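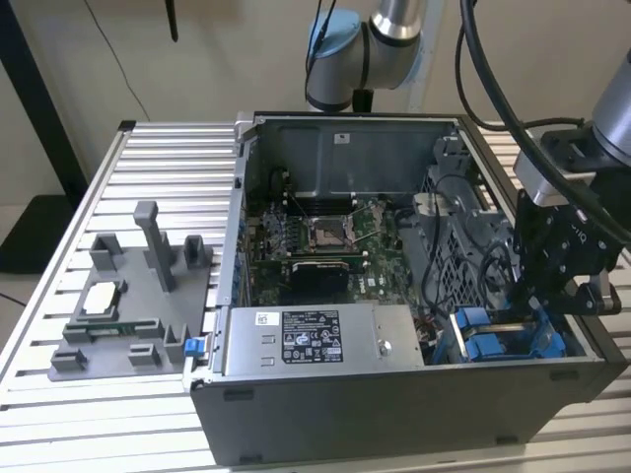 Rechercher dans l'encyclopédie OK

Unité centrale de bureau (format tour)
Mis à jour le 16 janvier 2026, par Mererid Ruddock

L'unité centrale au format tour est un boîtier métallique parallélépipédique regroupant la carte mère, l'alimentation, les supports de stockage et les cartes d'extension d'un ordinateur de bureau. Pour les interventions internes, elle est couchée sur le flanc, panneau latéral déposé.

Carte mère et processeur

La carte mère porte le support (socket) du processeur, les emplacements de mémoire vive et les connecteurs d'extension. Le processeur est maintenu par un cadre métallique verrouillé au moyen d'un levier. Levier relevé, le cadre se dégage et le composant se retire verticalement, sans effort latéral. Un support laissé vide doit recevoir son cache – les contacts à ressort des modèles LGA ne se redressent que rarement sans dommage.

Les barrettes de mémoire s'insèrent dans des connecteurs allongés dont les extrémités sont munies de loquets. Un détrompeur interdit le montage inversé.

Stockage

Les disques durs de 3,5 pouces sont logés dans une cage solidaire du châssis ou amovible. Dans les boîtiers sans outil, chaque disque est tenu par un berceau en plastique souple, dont les ergots remplacent les vis. La couleur bleue y signale, chez plusieurs constructeurs, les pièces que l'utilisateur peut manipuler. La liaison de données emprunte un câble SATA à sept conducteurs ; l'alimentation passe par un connecteur distinct à quinze contacts.
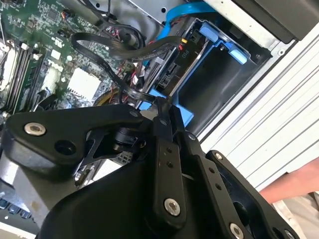
Carte mère, câble SATA bleu et disque dur dans sa cage en plastique bleu clair.

Alimentation et câblage

Le bloc d'alimentation convertit la tension du secteur en tensions continues. Selon la norme ATX, le fil rouge correspond au 5 V, le jaune au 12 V, le noir à la masse et le vert au signal de mise en marche. Certains constructeurs s'écartent de ce brochage, et la couleur seule ne suffit pas à identifier un circuit.

Avant démontage, le cordon secteur est débranché et le bouton de marche maintenu enfoncé quelques secondes. Le bloc lui-même ne s'ouvre pas.

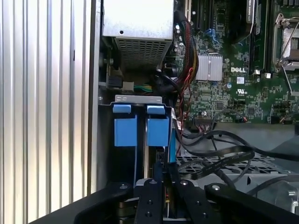
Selon Rimantas Rebane, l'article devrait préciser que les faisceaux se repèrent avant toute dépose, y compris les petits connecteurs de façade, dont l'ordre varie d'un modèle à l'autre. Le repérage se fait par étiquette ou par relevé sur papier, et le remontage suit l'ordre inverse.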